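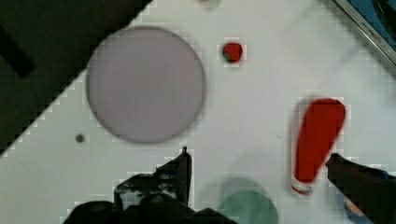
Can a donor change the amount of a recurring gift after it has been set up?
The amount can be changed at any time before the next charge date. Changes saved on the charge date take effect in the following cycle.

4.3 Setting up a recurring gift campaign

Use this section to create a monthly giving page in Predach for a nonprofit account. You need the Campaign Manager role. Read-only users can open the page but cannot save it.

1. Open Campaigns and select New, then Recurring.
2. Enter the campaign name as donors should see it on their receipts. The limit is 30 characters, including spaces.
3. Select the receiving fund. Accounts with a single fund skip this step.
4. Enter the suggested amounts in whole dollars. The highest amount accepted without a second approval is 1000.
5. Set the charge day. Days 29 to 31 are not offered, so that February is handled the same way as other months.

Note: The charge day applies to new donors only. Existing donors keep the day they signed up with.

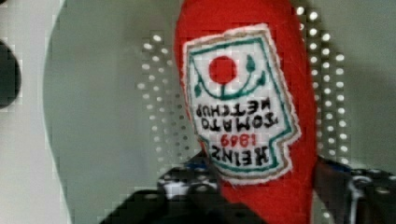 Makis Sotiropoulos of Brutside reports that donors moved over from Moon kept their old charge day even when the import file listed a new one. The import ignores the day column for any donor with an active gift. Clear the Active flag before importing if the day must change, and set it again afterward.

4.4 Matching gifts

A sponsor can match recurring gifts up to a fixed total. The match is recorded as a separate line and does not appear on the donor's receipt.

1. Open the campaign and select Matching.
2. Enter the sponsor code. Stirnuddale test accounts use code 3452.
3. Enter the match ratio and the total limit.
4. Select Save. Allow 15 minutes for the totals on the public page to refresh.

Caution: Do not delete a sponsor while a match is open. Close the match first. Deleting the sponsor removes the pledge record, and it cannot be restored from the Campaigns menu.

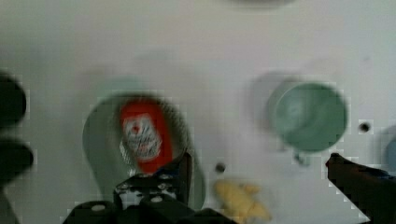
5. Select Preview and check that the sponsor name is spelled as agreed in the pledge letter.
6. Select Publish. The status changes from Draft to Live.

If the status stays at Draft, the sponsor has not confirmed the pledge. Resend the confirmation from the Matching tab.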